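Orkby Tool Pouch – data card and notes on the method

Version of 28 April 2025
Maintained by Birgit Albers

What is in this release

Orkby is a set of teleoperated episodes in which a two-arm robot works with small hand tools and a soft tool pouch. The release holds 400 episodes. We use it to study one narrow question: how should a policy decide which arm moves next, when both arms can reach the work?

The method

Our policy is called Cuno. It has a shared image encoder and two action heads, one for each arm. Between the heads sits a small gate, which gives a weight to each arm at every control step. The gate gets no labels for left or right. It learns only from the recorded actions, together with a penalty for changing its decision too often.

In earlier experiments with the Wiegand baseline, both arms were predicted as one long action vector. This was good for large objects. With slim tools, the waiting arm began to drift while the other one was busy, and the drift was often enough to disturb the pouch or to lose a grasp.

Every episode is recorded from a head view. The left gripper can hold a screwdriver-like tool while the right one is at the pouch, and such moments are where the gate matters most.

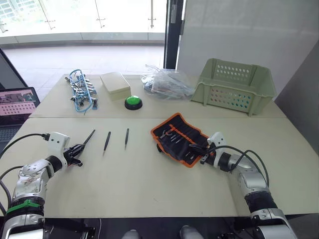
Jindano asked in the issue tracker whether the gate only learns to copy the habit of the operator. If the same person always starts with the left arm, he wrote, then the gate may look clever without knowing anything about the tools.

We think this is a fair point. For this reason we trained again on a mirrored copy of the episodes, with the sides exchanged. The gate followed the mirrored layout, but it became slower to change arms. We do not have a full explanation yet.

Results

Evaluation was done on 20 held-out layouts. Cuno finished almost 80 percent of the trials. Wiegand failed more often, mainly when a tool had to come out of a narrow slot. We trained with 2 random seeds only, so please read small differences with care.

Known limits

– The pouch is always open at the start. Unrolling is not part of the task.
– Force is not recorded. A tool that is stuck in its slot looks the same as one that is free.
– Thin metal shafts are sometimes lost by the depth estimate. We kept these episodes and marked them in the metadata.
– Episodes from before October use an older gripper calibration – do not mix them with the later ones without the conversion script.

Use

The data may be used for research and teaching. If you find a wrong label, please open an issue and give the episode number.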